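Nadton Bread Week Returns With Free Baking Classes and a New Community Recipe Book

NADTON, April 17, 2019 – Govindasamy Kitchen School and the Plellex food co-op are bringing back Nadton Bread Week, and this year it's bigger, longer and a good deal more buttery!

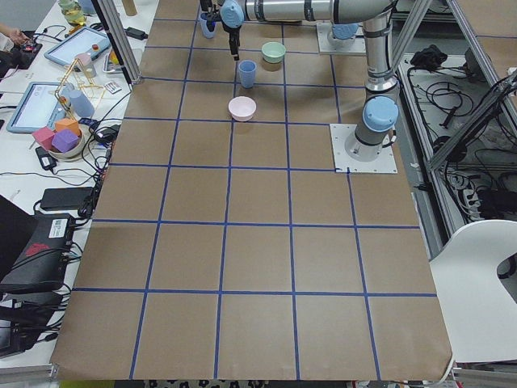

One baker who took last year's flatbread class wrote in to say that she had never made a loaf that rose properly before, and that she now bakes twice a week and has given up on store bread altogether. Another asked whether the onion rolls would be back. They will, and the recipe is printed at the end of this release.

Bread Week is open to anyone who likes to eat, whether or not they have ever touched a packet of yeast. Beginner classes cover mixing, kneading, shaping and baking a plain white loaf, start to finish, in one sitting. The intermediate classes move on to rye, braided egg bread and a stuffed flatbread with potato and green chili that was the runaway favorite last December, when the school tried it out on its holiday students (there were no leftovers, not even crumbs). All classes are free, and flour, yeast and salt are supplied. Bring an apron, and a container if you want to take some dough home.

New this year is the Nadton Community Bread Book, a collection of 231 recipes sent in by local home cooks. We asked for family favorites and they poured in: skillet cornbread, cinnamon twists, pumpernickel, cheese crackers, steamed buns, and more banana bread than we knew what to do with. Eight of those banana breads made the final cut, and they really are all different. One has tahini in it. Every recipe in the book was baked by students at Govindasamy Kitchen School before it went in, and where a pan size or an oven temperature was missing, we wrote back and asked.

The first printing is 300 copies. Plellex will carry the book at its front counter, next to the bulk flour bins, and the Nadton library will have copies to borrow. Money from sales goes back into free classes for the rest of the year.

The Fliver Street ovens will also be lit for the whole week, so people who make their dough at home can carry it over and bake it there. Please have your loaves shaped and ready for the oven, and put your name on the pan! Butter, jam and coffee will be set out for anyone waiting.

Sign-up sheets for classes are at the Plellex counter and at the school's front desk. Children are welcome in the beginner classes with a grown-up.

Onion Rolls, from the Nadton Community Bread Book

Cook 1 large chopped onion in 2 tablespoons butter over low heat until soft and golden; let cool. In large bowl, stir together 3 cups bread flour, 1 packet instant yeast, 1 tablespoon sugar and 1 teaspoon salt. Add 1 cup warm water, 1 tablespoon oil and half of the onion. Knead until smooth, cover, and let rise until doubled. Divide into 8 pieces and shape into balls. Place on greased baking sheet, flatten slightly and press remaining onion into tops. Cover and let rise again until puffy. Bake at 375°F until deep golden brown. Let rolls cool 5 minutes before removing from sheet. Very good with cream cheese, and even better split and toasted the next morning.

Contact: Bread Week desk, Govindasamy Kitchen School, Fliver Street, Nadton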